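Search the boards Go Advanced search

Gullstead Home & Garden Boards > Laundry, Ironing, Airing

Black wash coming out with bits on it, and how do you all sort darks

Thread started 2018-09-21
562 views Share 3

mitleymoss
Right, quick one as I'm on my lunch. Darks wash. Everything black comes out of ours with pale fluff all over it, like it's been rolled on a carpet. Been the same since we moved to Mitley in January. Front loader, Lekota, came with the house so no idea how old. Cleaned the filter, cleaned the rubber seal, no difference. Liquid not powder. 30 degrees.

Do I need a new machine or am I doing somthing daft. Second question, what do you all use for carrying darks to the machine, the wicker one we've got snags everything.

sudsandbother
Towels. You've got towels in with it haven't you.

mitleymoss
One towel. It's a black towel!

sudsandbother
A black towel is still a towel. Sheds like a dog. Take it out, run the load again, report back.

peg_bag_77
Disagree, I wash black towels with black everything and no fluff. More likely tissues in pockets. One tissue will do a whole load. Check the jeans, back pockets esp, and the little one at the front which never gets looked at.

Also turn it all inside out. The fluff still lands but it's on the inside so who cares.

hobnail
Overloading. If you can't get your hand in flat on top of the clothes its too full. Clothes need room to drop or the bits just go round and stick again. My old one did this every week till I started doing two smaller loads.

peg_bag_77
Two loads is two lots of water and electric though

hobnail
Yes and one lot of picking fluff off trousers with sellotape. I know which I'd pick

draughty_landing
On the carrying thing. Bucket. Plain black builder's type bucket, the round sort with a chunky rim. Have used one for darks for years, better than any basket. Smooth inside so nothing snags, and if a wet sock goes in it doesn't drip on the landing. Stands right under the door when you're filling or emptying and anything you drop goes in.

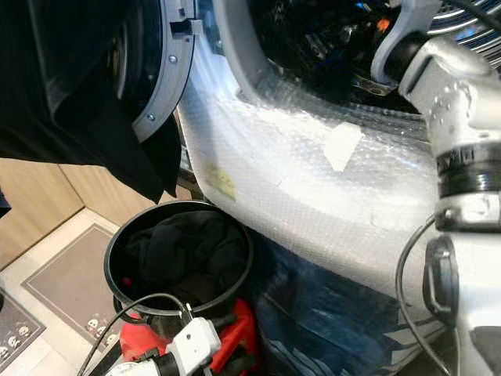 Darks in the bucket, one over the door. Bubble wrap on the front.

Cheap as chips as well. Wash it out now and again, bottom gets gritty.

sudsandbother
I like a bucket. But how much does it hold, ours is a family of big jumpers

draughty_landing
One bucket filled to nearly the rim is one load, for me anyway. That's the other good thing, you stop when the bucket's full. So that's hobnail's overloading sorted too

hobnail
Depends on the bucket and depends on the drum, mind. Mine would be half empty with that.

mitleymoss
Ooh right, had not thought of a bucket. We've got two in the shed, one had plaster in it. Would that come off?

draughty_landing
Not the plaster one!! Not with black clothes. Use the other

peg_bag_77
Sorry but I can't get on board with a bucket. No air gets in. Damp gym things at the bottom of that for three days and you'll know about it. A basket with holes lets it breathe. Mine's a plastic one, holes all round, no snags, so the snagging thing is a wicker problem and not a basket problem.

draughty_landing
I don't store in it. I carry in it. Bedroom to machine, machine to line

peg_bag_77
Fair enough, carry yes, store no

tuppence_h
Bit off to one side but is it ok hanging things over the door like that? My mum used to go mad at us. Said it drags the hinge down and then the seal doesn't meet properly and you get a puddle.

hobnail
Your mum's right. One shirt, no harm. Wet jeans, a pair of heavy curtains, different story. I had a Nollent where the door dropped, had to lift it with my knee to get it shut. Two years I did that

draughty_landing
One light thing for a minute while I sort the rest, door's survived so far. Wouldn't leave a wet coat on it

tuppence_h
Ok. Still hear her voice though lol

sudsandbother
Check the screws on the ring of the door while your there. If they're working loose the whole thing wobbles. Hand tight plus a bit, don't lean on them, it's plastic they're going into on a lot of machines.

kettle_on_again
What's the bubble wrap for?? Have people been wrapping theirs and I've missed it

sudsandbother
I had some on ours when the hall was being done, keeps the knocks off. Taped it with masking tape, brown parcel tape leaves gunk you can't shift. White spirit took most of it, not all.

kettle_on_again
Ha ok. Ours has a dent from a pushchair so a bit late for me

mitleymoss
Back to fluff pls, I go back to work in ten mins. So: no towel, pockets, smaller load. Anything else? Someone at the launderette said vinegar

peg_bag_77
Vinegar in the softener drawer, yes. Half a cup. Softer and the fluff lets go of things easier. Doesn't smell once dry

hobnail
NO. Vinegar does the rubber in. Seal went tacky on mine and it split at the bottom. Don't do it every week whatever you read

peg_bag_77
Done it for years and my seal is fine?

hobnail
And mine wasn't. Could be the rubber was old, grant you. But a new seal cost me more than a lot of black socks

sudsandbother
Here we go. Vinegar thread no. 700

peg_bag_77
I'm only saying what works here. Hard water in Gullstead, might make a difference

tuppence_h
Soft water here and never needed it. Maybe that's it

ironing_last
Ex launderette, eleven years. Fluff on darks, in order of how often I saw it:

tissues
something pale and fleecy in the same load, or in the load BEFORE
too much liquid, doesn't rinse out, and the bits stick to it
too full
drum not been wiped out

The load before is the one that gets missed. If you did a fleece blanket or bath mat, run a rinse with nothing in, then wipe round the drum with a damp cloth, get your fingers in the fold of the rubber, then do the blacks. I'd put darks first thing and fluffy stuff last.

And use less liquid than the bottle says. A lot less if it's a small load.

mitleymoss
Bath mat. Oh no. I do the bath mat every week and then the darks straight after. It's cream

sudsandbother
THERE it is

hobnail
Case closed. Still reckon it's too full as well

mitleymoss
It is quite full

ironing_last
Rinse, wipe, then darks. Shake each thing out as it goes in too, don't shove it in as a ball. Balled up stuff just holds on to the bits, and you get creases you'll never iron out of black cotton.

kettle_on_again
Can I ask about fading while we're on blacks. Mine go that grey brown after a few washes, even at 30. Worst on the knees

ironing_last
Inside out, short wash, low spin, dry out of the sun. Line in full sun is what does it more than the wash. Shade side of the garden or indoors on an airer.

peg_bag_77
Agree w all of that. Also wash them less. Trousers don't need doing every wear

tuppence_h
Mine do, I work in a bakery. Flour on everything. I look like a ghost by dinnertime

kettle_on_again
Dye is an option? Seen the machine dye packs, bit scared of it

hobnail
Did it once. Trousers lovely. Next load, my other half's white shirts, less lovely. Run it hot with nothing in afterwards, then old rags, then your nice things. Stitching stays the old colour if its polyester thread, fyi

kettle_on_again
Think I'll live with grey

mitleymoss
Back. Did it when I got in. Rinse first, and a wad of cream fluff came out of the fold in the rubber, size of a mouse, it was disgusting. Wiped it all, did half the blacks, no towel, less liquid. Just hung them up. Hardly anything on them!! One hair which is the cat's

Also used the clean bucket. It's good. Handle squeaks on the stairs but I'm converted, wicker one is going in the loft with the christmas things

draughty_landing
Told you — bucket

peg_bag_77
Don't leave gym stuff in it

mitleymoss
I won't!

hobnail
And the other half of the blacks, what happened to them

mitleymoss
Tomorrow's problem. Sat in the bucket

peg_bag_77
...

ironing_last
Good result. Do the mat on its own from now on, and hang it outside and give it a good bash before it goes in. You'll get half the loose stuff off that way. When it starts going bald on the back chuck it, the rubbery backing flakes off as well and that's far worse to get out of black than fluff.

mitleymoss
It is a bit flaky now you say. Will look for a new one at the weekend. Not cream

tuppence_h
Get a black one

sudsandbother
And then wash it with the blacks and come back here in January asking about fluff

178 people found this thread useful
31 comments hidden — log in to view Share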